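Been sorting out the kitchen at the Hulton house since May. Posting what I learned about sharing dishes between tenants, in case it helps someone setting up a group house.

We started with 13 people's worth of plates for 6 people. Everyone had moved in with a full box and no one wanted to give theirs up. The cabinets wouldn't close.

First rule we agreed on: each person keeps 2 plates, 2 bowls and 2 mugs. The rest goes in storage or to the thrift store on Fothergill Street. That took a whole evening and one argument over a gravy boat.

Matching sets don't last in a shared house. Something gets chipped by week three and then you're hunting for a replacement in a line that was discontinued. Buy mixed colors on purpose. You can also tell whose is whose without labels.
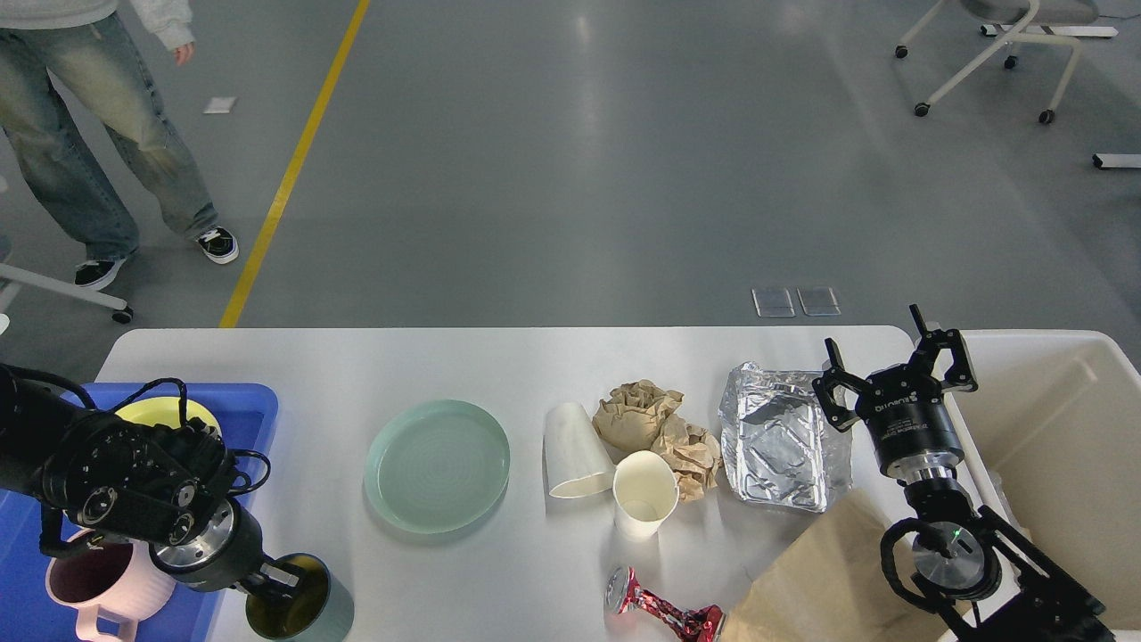
Yellow bowl, pink mug, mint green plate. Mixed colors are fine.

Second rule: dirty dishes go in a tray, never in the sink. A full sink means the next person can't fill a pot, and then they leave their stuff on the counter too. We got two plastic trays at Parneo and they fit side by side next to the stove.

Scrape before you stack. Napkins and paper towels go in the trash first. I have pulled enough wet napkin out of the drain to feel strongly about this one.

The dishwasher here is a Dimwood and it's older than two of the tenants. It doesn't get the tops of mugs clean if they're in the back row. Front row only, handles facing left. There's a note taped inside the door now.

Someone asked about a chore chart. We tried it and dropped it. What works for us is that whoever cooks doesn't wash, and if you cooked only for yourself you wash your own before bed – including the pan.

The pan is where it falls apart, every time. "Soaking" has a limit of one night. After that it goes outside your bedroom door.

Still not solved: lids. We have more lids than containers and I don't know how. If you've got a system for lids, reply and tell me, I'll try it this month.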